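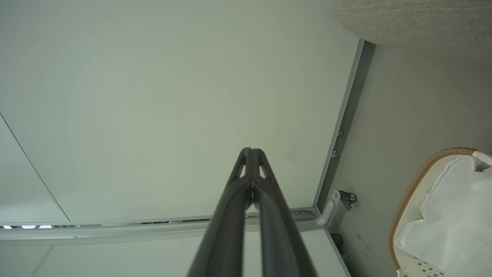
Interior Fittings, Level 2
Handout 4: Panels, Rails and Frame Edges

This handout accompanies the fourth session of the unit and should be read before the practical in the Tomoana workshop. It covers the flat surfaces of a fitted room and the metalwork that borders, carries or joins them. Students are expected to bring a printed copy, a pencil and the survey sheet issued with Handout 3.

1. Scope of the session

Earlier sessions dealt with loose furniture and soft furnishings. We now turn to the parts of a room that are fixed in place: ceiling panels, wall panels, cabinet doors, and the strips and rails found along their edges. In many modern interiors the panels are plain and pale, and most of the information a surveyor needs is to be found where one surface meets another.

The opening photograph is a useful case. The large ceiling panel is a pale greenish-grey and carries no markings. A thin dark seam divides it from a narrower panel of the same tone, and a straight silver-grey metal edge borders it on the right. An aluminium rail with an extruded profile runs below, with three small light strips glowing just above its left end.

2. Terms used in this unit

Panel: any large flat sheet forming part of a ceiling, wall, door or cabinet.
Seam: the line at which two panels of similar finish meet.
Frame edge: a metal strip that borders a panel or opening.
Rail: a long horizontal member, whether or not it carries a moving part.
Bracket: a fitting that joins a rail or panel to its surroundings.
Roller: a small wheel on a mounting plate. The roller- or caster-like fitting in the first photograph is black and stands at the end of a bent grey tubular bracket.

The word "track" should be reserved for a rail along which something is known to travel. Where this has not been tested, write "rail" on the survey sheet. The same caution applies to "hinge" and "latch". These can look alike when closed, and a fitting that has been seen only from one side should be entered as "hinge or latch" until it has been checked by hand.

3. Recording a fixed surface

Work from the largest surface to the smallest fitting. Begin with the panel and note its colour and finish in everyday words; trade names for paint colours are not accepted in this unit. Next, follow each border in turn and record whether it is a seam, a metal strip or an open gap. Fittings are entered last, each with a reference letter that is repeated on the sketch.

Panels are measured in millimetres. For the practical, each pair will be given a sample panel 600 mm wide, mounted in a Gistard frame, together with a loose rail for comparison. Visible screws and other fasteners are drawn as small circles at their true position along the strip, even where they seem unimportant — their spacing often shows where a support lies behind.

Colour should be judged by eye under the normal room lighting. Pale greys are easily confused, and a surface seen at a steep angle may look lighter or darker than it would from the front. The second photograph shows a pale grey-white panel at such an angle, with two round dark fasteners along the metal strip at its left.
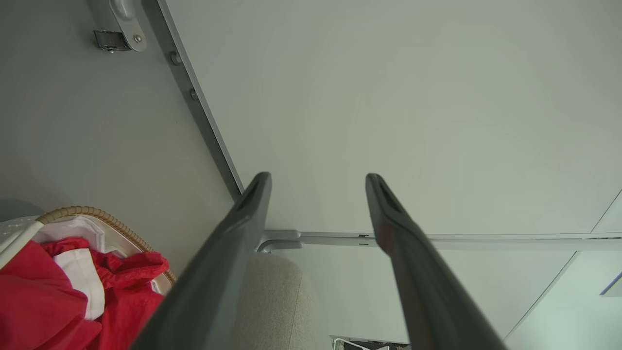

4. Practical task

Students will work in pairs for 40 minutes. Each pair will complete one survey sheet and one sketch at the bench, then exchange sheets with another pair and mark any term that does not agree with Section 2. Hakham fixing keys are kept at the front desk and must be signed for.

5. Assessment

The survey sheet and sketch together carry 30 marks towards the unit. Work is to be handed in at the Ciltside office before the end of November. Sheets without reference letters will be returned unmarked — they may be resubmitted once.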